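Home Getting Started Garment Care Folding Storage Contact 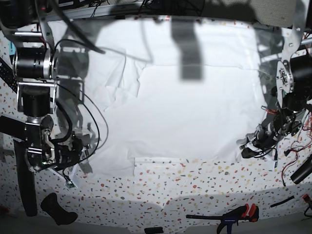 Fig. 1. White garment laid out on the speckled table, with a few creases still to be eased.

Section 7: Laying out and smoothing whites

Welcome to the part of the Hekirance laundry guide that I enjoyed writing most. A white garment shows every ridge once it is folded away, so do give yourself a little time over this stage (and a cup of tea, kept well off the table, please).

1. Wipe the tabletop and let it dry completely. A patterned top like ours is lovely to look at, but crumbs hide very well among the coloured chips, so go over it with your palm as well as the cloth.

2. Lay the garment down loosely with its longest side running left to right, and leave a margin of bare table in front of you.
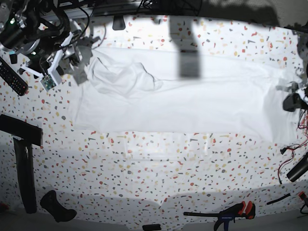
3. Find the worst of the bunching before you tug at anything. It tends to gather near a corner, and if you pull from the opposite end you will only drive the ridges deeper. Lift the corner, give it a gentle shake and set it down again.

4. Smooth from the middle outwards with flat hands, going slowly, and stop whenever you feel the fabric drag.

Note: Bright light is a mixed blessing with whites. It washes out the shallow creases, so trust your fingertips, or crouch down and look along the cloth from the side. 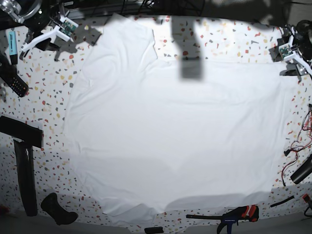 Fig. 2. Cloth spread flat, with soft wrinkles at the upper left and a hem that wants straightening.

5. Straighten the hem last of all. Work along it a hand's width at a time, bringing each little wave back into line, and then go over the centre once more.

Caution: Never stretch a hem to make it meet a line. Knitted cotton remembers that sort of treatment for a very long time! 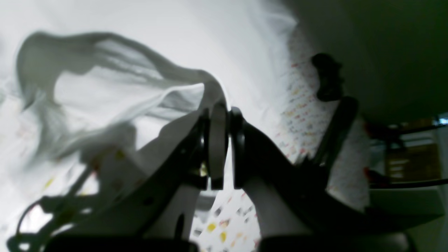
6. If a fold simply won't settle, pick the fabric up and let some air get under it, then lower it edge first so that it unrolls across the table. Two or three goes may be needed with thin fabrics, which love to cling to themselves.

7. Leave the garment to rest for a minute or two before you turn to the Nerkik fold in the next section.

Guide text: Olesia Semeniuk. Revised 27/04/2022.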